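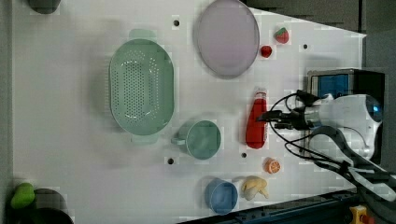 Why does a thin layer of liquid collect on top of tomato ketchup that has stood for a while?

The pulp particles and pectin form a weak network that holds the serum. When the network slowly contracts or settles under its own weight, it squeezes some of the serum out, and the serum collects wherever there is free space. The term is syneresis. Stirring puts most of it back, but the network that re-forms is often weaker than the original.

May 8, 2020

Continuing the serum separation work on the Grisura base. Sample 207 is the current reference. Everything below is against 207 unless marked.

Method as before. Tared tube, fill to the line, spin, pour off the clear layer, weigh again. Serum reported as percent of fill mass. Spin speed is 1000 rpm on the small Skelora, not the large one. The two do not agree at the same indicated speed because the rotor radius is different, and the November sheets mix them. Naa Tetteh has asked that we stop writing rpm alone. Agreed. From now on write rpm and which machine, until somebody works out the g values for both and tapes them to the lids.

Gravity test runs in parallel on filter paper: spoonful in the center, cover, read the wet ring after 20 minutes. It is crude but tracks the tube result well enough for ranking. It does not track it for the samples with added starch. Those give a small ring and a large clear layer in the tube. My guess is that the starch thickens the serum enough to slow wicking, while the particle network is no stronger than before and still collapses under load. Needs a viscosity reading on the separated serum by itself. Not done.

Hot break vs. cold break paste. Hot break is behaving as the textbooks say. Fast heating knocks out the pectin enzymes early, more long-chain pectin survives, serum is thicker, less of it comes out. The cold break batch has better color and a fresher smell and weeps badly. Blending the two moves the result in the expected direction but not in a straight line. A small share of hot break does most of the work. Worth repeating with finer steps before anyone quotes this.

Homogenizer. Nyarko valve, first stage only. Raising the pressure made the sauce visibly smoother and reduced the clear layer. Second pass at the same setting made little further difference to the serum and cost us temperature control. Stay with one pass. Note that the pressure gauge sticks on the way down. Tap it. Readings taken on the way up are the ones to trust.

Addition order. Salt before vinegar or after made no difference that I can separate from tube-to-tube scatter. Sugar before heating vs. after: also nothing. I would drop both from the plan.

Flow measurement. Vane, not cup and bob. The cup gap is too narrow for this particle size and the wall layer slips, so the apparent yield stress comes out low and drifts during the run. With the vane the repeat runs lie on top of each other, provided the sample has rested in the cup first. Without the rest, the filling history shows up in the first part of the curve. Rest time was 20 minutes here, same as the paper test, so one timer does for both.

Pre-shear question still open. Naa wants a fixed pre-shear before the rest so that all samples start from the same broken-down state. I would prefer none, on the grounds that the undisturbed structure is what decides whether a stored bottle weeps. We could run both on 207 and keep whichever separates the good batches from the bad ones. Bench time is the limit.

Plug for the consistometer arrived from Nestance. Wrong bore. Returned. Old gate still leaks at the left corner, which adds a little to every reading. A smear of grease holds for two or three runs.

Problems today:
Tube 2 cracked at the neck, result discarded, not repeated.
Balance drifted after the door was left open. Re-zeroed, and the last three weighings were done again. The replacements are the ones in the sheet.
Filter paper was from a new box. Rings look slightly wider across the board, 207 included. Ranking unchanged. Do not compare ring sizes with earlier entries.

To do:
Serum viscosity, starch samples and 207.
Blend series in finer steps, same paste lots if enough is left in the cold room.
Radius of both rotors, measured to mid-tube.
Particle size on one-pass and two-pass material. Naa has the slides.
Relabel the jars on the lower shelf, the ink is coming off with the vinegar.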